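"Nothing Has to Match": An Afternoon With the Woman Behind the Gallagher Street Cupboards

29 October 2020

The first thing she does when I come in is offer me tea, and the second thing she does is apologize for the stairs, which are steep and were, she tells me, much worse before the handrail went in. She runs Zultunum, a small furniture business that takes old cabinets and bookcases nobody wants anymore and turns them into places to keep dishes. She asked me to leave her name out of this, because her mother still thinks she works in insurance (I promised, and we both laughed about it for a good long while).

She started 9 years ago with a single bookcase she found at a yard sale in July. "It was brown and sad and it smelled like a basement," she says. "I paid three dollars for it and I had to borrow a truck that cost me a lot more than that. I painted it in the driveway and put my plates in it, and my sister wanted one, and then my sister's neighbor wanted one. You know how that goes."

I do know how that goes, having bought two of her pieces myself, though I didn't bring that up until the tea was gone.

She works mostly in white, and I wondered if she ever got tired of it. She thought about this for some time, turning her mug around on the table.

"I tried green. I tried a very nice dark blue. People loved them in the shop and then they'd call me a month later and say the kitchen felt small. White lets the dishes do the talking. If you've got an orange cup you've had since college, I want you to see that cup from the doorway."

Her other strong feeling is about doors. She takes them off. Customers ask her to leave them on, and sometimes she gives in, but she'd like it on record that she gives in unhappily. "You put a door on something and you stop using what's behind it. I had a set of wine glasses from my grandmother and I went years without touching them. I took the door off and now I drink orange juice out of them. Why not? She would have."

What about dust? "Dust is what dish towels are for," she says, and pours more tea.

We got to talking about how to fill a narrow cabinet, which is the question she hears most from people in apartments. She won't give a formula, but she did walk me through what she tells them. Glasses go at a height where you can reach them without a stretch. Plates go low, where the weight is. Cups you like looking at go up near the top, and please, she says, give them some room. "Folks line everything up like it's a store. Leave a gap! A cup by itself on one side and another one way over on the other side, that's plenty. You can always buy more cups. I'm not worried about you running out of cups." 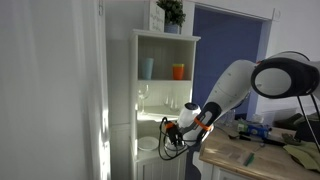
A narrow white cabinet with open shelves for cups, glasses and a plate, and a leafy plant on top.

The tops of things matter to her too, maybe more than the shelves. She likes a flat top with a bit of molding on it, and she likes a plant up there, the bushier the better. A little sign is fine. She used to turn up her nose at signs and has come around. "My rule was no words in the kitchen. Then my daughter gave me one with lettering like somebody's handwriting, and what was I going to do, put it in a drawer? Set it at an angle next to the pot. It looks friendlier that way."

For the backs of the shelves she is fond of vertical boards, which she says make a short cabinet feel taller and hide a crooked wall. She uses a paint called Vumard for nearly everything and goes through it faster than she can store it. The waiting list stands at 19 pieces right now, and she takes them strictly in order, even for family, even for the sister.

Before I left she showed me the next one in line, a bookcase from an office building over on Gillex Road, still wearing its old varnish. She ran her thumb along the edge and told me it would need two days of sanding, maybe three, and that she already knew where the plates were going to go.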